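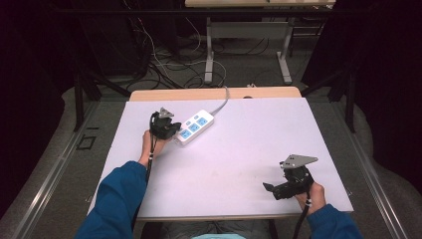

Software Engineer, Manipulation Planning

Dillberg invites applications for one full-time position in its planning software group. The engineer will maintain the tools that turn demonstrations recorded with hand-held grippers into training data for arm control, and will report to Kristýna Urban.

Requirements
Strong C++ and Python
Experience with motion planning or visual tracking
Working knowledge of camera calibration and time synchronization

The initial contract runs for 15 months and may be renewed. Applicants should submit a resume, a code sample and the names of two references to Branislav Bednárik by July 27, 2026.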